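Wisevden Tabletop Stove Wiping Set: README

Release date: Friday, May 11, 2018
Maintained by: Prolteck, household tasks group
Status: stable, minor corrections only

1. Summary

This set covers one household activity: wiping down a small portable gas stove where it stands on a table. It contains 500 clips with a still taken from each, and a plain text sheet of labels. Cleaning of fixed hobs, ovens and extractor hoods is covered by the Fallari set and is not repeated in this one.

The unit of the set is the wipe. A wipe starts when the cloth first touches the stove or the table and ends when it leaves the surface for more than two seconds. A clip may hold several wipes. Clips in which the cloth is only folded or moved out of the way are kept, with the label "cloth_handling".

2. Contents

clips/ one file per clip, numbered in order of recording
stills/ one still per clip, same number as the clip
labels.txt tab-separated, one line per wipe
surfaces.txt list of surface names and their meaning
changes.txt corrections since the first release

3. Objects

Stove. Portable, gas, single burner. Colour is given for the body and the top plate separately, as the two often differ. Warning labels and instruction panels on the casing are left as they are. Text on them has not been transcribed.

Cloth. One cloth per clip. The colour is recorded by a plain name (blue, yellow, white, grey). Fabric is not recorded. Shape at first contact is recorded as "flat", "folded" or "crumpled".

Table. Round or rectangular. Patterned tops are marked "veined", "grained" or "other". The label describes the look of the surface only and makes no claim about the material.

4. Surface names

top_plate: the recessed area round the burner
burner: cap and rings, taken together
supports: the prongs that carry the pot
front_face: the vertical front, including any label
side_panel: left or right, as seen facing the front
corner: any place where two vertical faces meet
table_near: the tabletop within a hand's width of the stove
table_far: the rest of the tabletop

Where the cloth covers two surfaces at once, both names are given, separated by a plus sign. The surface with the larger contact comes first. If the order can't be settled, the names are in alphabetical order and the line ends with "u".

5. Procedure

Each session had 24 clips or fewer. The stove was off and no pan was on it. The gas cartridge was taken out before the session and stored in another room. Crumbs or a few drops of water were put on the table in part of the clips; the column "soil" gives the kind and is blank if nothing was added.

The order of wiping was left open. Most sessions begin at a corner and work along the front face, with the supports done last. No cleaning product was used. Cloths were rinsed and wrung out between sessions and replaced when frayed.

6. Labels

Labelling was done in two passes. In the first, start and end times were set. In the second, surface names were added without reference to the notes from the session. Where the passes disagreed on the number of wipes, the clip was labelled again from the beginning.

The file holds 1961 wipes. Lines shorter than half a second were merged with the line before.

7. Known problems

- Dark cloths against a dark top plate are hard to outline. Contact times in these clips may be late by a few tenths of a second.
- "corner" and "front_face" were used loosely in the first 10 clips. They have not been relabelled.
- Small print on side panels is mostly unreadable and should not be relied on to identify a model.
- A cloth hanging over the side of the stove may hide the line between stove and table. Such lines carry the flag "edge_hidden".
- The labels do not say whether a surface was clean afterwards. Please do not use the number of wipes as a measure of this.

8. Use

The set may be used for study and teaching. Changed copies should carry a different name and keep changes.txt. Layout and column order follow the Boateng format, so existing readers for that format should open labels.txt without changes. Corrections should quote the clip number and the line number.

9. Sample still

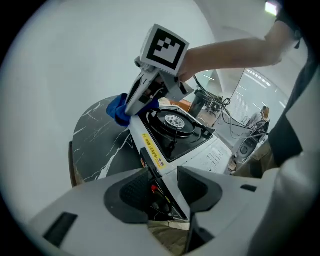
Blue cloth, crumpled, at the corner of a white stove with a black top plate. Table: round, veined.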